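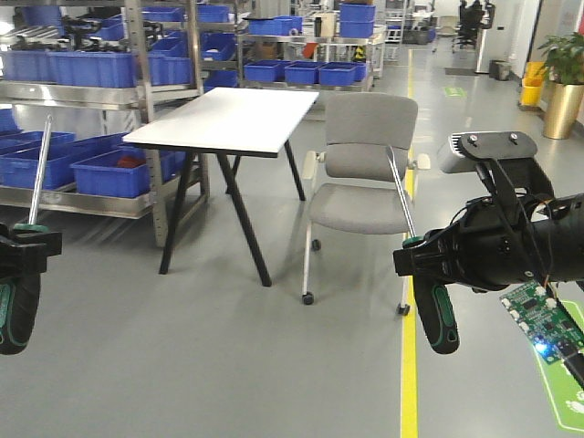
Workshop notebook, Traltidley
September 2021
Entry by F. Carvalho

Picking up from the last entry, which stopped at the point where the two-arm rig could hold a screwdriver in each gripper and keep hold of it while moving. Since then most of the work has been on the Loureiro job: terminal covers, 3 screws each, all the same size. The covers come in batches of 300. Until now every one of them was done at the bench by hand, by whoever was on that week's rota.

Notes on the grip first, then the people side, as the second has taken up more of my time than I expected.

Grip. We are staying with ordinary hand screwdrivers with the black and green handles, the same pattern in both arms. Holix quoted for a proper powered driver head and I still think we will end up there, but the hand tools let us learn the approach angles cheaply, and anyone on the floor can pick one up and show what they mean. Holding the handle across the jaw is fine for travel. It is poor for driving, where the tool wants to roll. Closing force went up a step and the roll got smaller. It went up another step and the fingers started marking the green rubber, so I put it back.

Shaft angle. The long shaft exaggerates every small error at the wrist. If the handle sits a few degrees out, the tip is well off the screw head. Two choices: shorter tool, or check the tip before every approach. I have gone for the check. It adds time to each screw but it catches a bad grip before it scratches a cover.

Cables. The wires round the right arm housing still loop out too far when the wrist turns. Needs a sleeve or a better clip. The board under the arm is exposed as well and I want a cover on it before anybody outside the group works near it. Proterier can print one if we send them the outline. To do.

Now the work itself.

The person who did most of the hand driving on these covers has been moved to loading and checking. On paper it is a lighter job. I asked her after the first full batch how she found it, and the answer was that her wrist felt better and the time went slower. With the hand job she had her own pace: quick in the morning, slower after lunch, a stop for a chat between trays. With the rig she waits for it, then it waits for her. I wrote that down as she said it and I think it is the main finding of the month so far.

We tried a few things in answer to that.

Bigger buffer. At first she was handing over one cover at a time. Now she loads a tray of 10 and can walk away from it. That helped more than any change to the motion. She uses the gap to check the tray before, and to sort the rejects.

Pause from the loading side. There was only a stop at my desk. A stop and a pause are different things to the person using them, and people were reluctant to press stop for something minor, as it meant calling me over for the restart. The pause button went in and the arms now hold position until it is pressed again. It gets used a lot. Nearly all the uses I saw were short: a cover not sitting flat, a dropped screw, somebody wanting to get past.

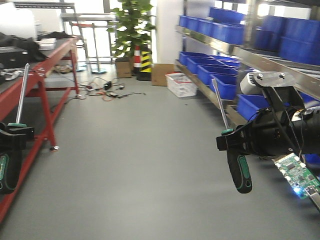 Getting past is still a problem in itself. The aisle between the red bench and the blue bins is the way people have always walked, and they went on walking it after the rig arrived. I had assumed they would go round. They don't, and there's no good reason they should, because the bins are what they came for. So the arms now slow down on the side facing the aisle, and the reach is limited in software to keep the tips back from the shelving. Cost us a little cycle time. I would sooner have that than a rule that gets ignored.

Cables on the floor in that aisle need dealing with too. Loose run of red, orange and black with a power adapter connected to it. Either up and over or under a ramp. The bench top also needs clearing so there is somewhere to put a tray down. Both on my list, not on production's.

Speed. People have asked, so for the record: the rig takes 60 seconds per cover at present with the tip check on. A practised person by hand is faster than that over a short run. The rig draws level over a long one as it keeps the same pace. I told the shift this directly when they asked. There was a rumour that we had been timing people by hand to set a target for them, and we had not. The hand timing was done once, with permission, to size the tray. I should have explained it at the time. Next time put a note on the board before the stopwatch comes out.

Skills. One thing I did not plan for. The hand drivers know when a thread is going wrong by feel, well before it strips. The rig knows nothing of the sort; it only sees that the turn is finished or not finished. We lost a few covers in the first batch that any of them would have saved. I sat down with two of the team and went through the reject tray, and they sorted it into causes faster than I could have from the logs. Crossed thread at the start, swarf in the hole, screw from the wrong bag. From this I have added a back-turn before driving, a quarter turn the wrong way to find the thread start. That was their suggestion and it is what they do by hand. Crossed threads dropped straight away on the next tray. Too early to say more.

It does raise the question of how new starters will learn that feel if the rig does all the easy ones. For now every new person does full trays by hand before going on to loading. The shift lead is in favour. Planning was less keen as it looks like going backwards on the sheet. I will argue for keeping it.

Pay grade. Not mine to settle but it keeps being raised with me. Loading and checking is written up one grade below assembly. If the same people now do checking, reject sorting and first-line restarts, the write-up is out of date. Passed on to the office with the list of tasks as they are really done. Waiting for a reply.

Restarts. Three people can now bring the rig back from a pause without me. The restart from a full stop is still only me and one other. Would like the shift lead trained on it before the end of September. The instruction sheet is too long and has too much in it about the controller. Rewrite to one side of paper, in the order things are pressed.

Open items:
Sleeve for right arm wires.
Outline of board cover to Proterier.
Floor cables off the aisle.
Clear the red bench, at least the near end.
Ask Holix whether their driver head reports torque, and at what rate. If it does, some of the thread problem goes away.
One-page restart sheet, tested on someone who has never done it.
Reject tray review with the team after each batch — keep it short, keep it in shift time.

Next batch from Loureiro has the covers in a slightly different plastic. Hand-drive the first tray, then decide on closing force and speed. — FC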